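Section 4: Placing and first use of your Wuisan countertop microwave

I wrote this part of the Wallel kitchen guide after setting up my own, so you're getting it in the order I did things (minus the hour I spent hunting for the warranty card).

Before you plug anything in, read the sticker on the back. It gives the supply and the wattage, and you want an outlet that isn't already feeding a kettle or a toaster. I had mine sharing with the kettle for a whole week in August and the breaker let me know about it!

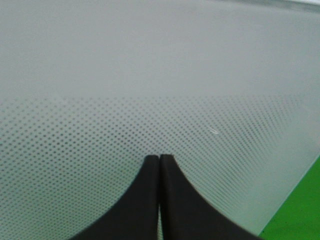 1. Pick a flat, steady surface that can take the weight. Leave a hand's width free on both sides and a bit more on top — the vents need room to breathe.

2. Open the door and take out all the packing, including the thin film if there is any. Leave the little cover on the inside wall alone. It looks like cardboard, and people pull it off all the time, but it belongs there.

3. Set the roller ring in first, then the glass plate on top. Give the plate a slow turn with your finger. If it bumps, lift it and seat it again.

4. Plug straight into the wall. No extension cords, please.

5. Put a mug with 600 ml of water in the middle of the plate, choose full power and run it for two minutes. Let it stand a moment before you reach in, and use a mitt.

Caution: never run it empty, not even to hear if it works.

Note: a faint smell on the first run is normal. Smoke isn't. If you see any, keep the door shut, pull the plug and call the Plakham help desk.

Now for the controls. On a model with knobs, you pick the power first and then the time, and for short times I turn the timer well past the mark and bring it back, which gets me closer to what I want.

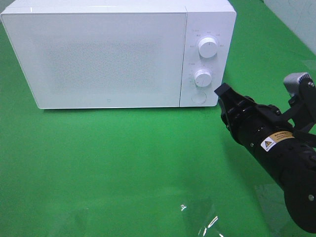
Fig. 2. White microwave with two round knobs to the right of the door.

6. When you're done, wipe the inside with a damp cloth and mild soap. I like the Fullo cloths, but an old T-shirt does the job just as well.

Spare plates are listed under part number 885. Cleaning stuck-on food is in Section 5.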